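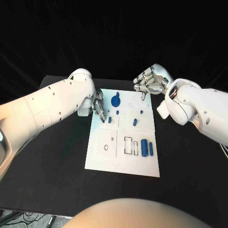
White board on the black table, with a small blue piece near its left edge.

From: Gerardo Vitale
To: Vostisero school trips list
Date: 2018-03-14
Subject: Re: Durari trip, deposits and rooms

Ettore,

Answers to your questions, copied to the list as other parents have asked the same things.

The deposit is 200 euros per student and the balance is due when we get back from the spring break. If you paid in December you are already on the list and do not need to send the form again.

Rooms are for five students each. The hostel in Durari wants the room plan before we travel, so please have your son or daughter hand in names to Ms. Marchetti. We have 53 students signed up – that leaves one room with only three in it, and the hostel is fine with that.

The day in Drurnarham stays in the program. We take the early train, visit the harbor museum and the old town, and are back for dinner. Students need to carry their own lunch that day.

Spending money is up to each family. Last year most students brought 100 euros and came home with some of it.

Gerardo

Ettore Negri wrote:
> Hi Gerardo,
> I sent the deposit before the holidays but never got a receipt. Do I
> need to fill out the new form as well?
> Also, how many to a room, and is the Drurnarham day still on? My
> daughter heard it was dropped.
> Thanks,
> Ettore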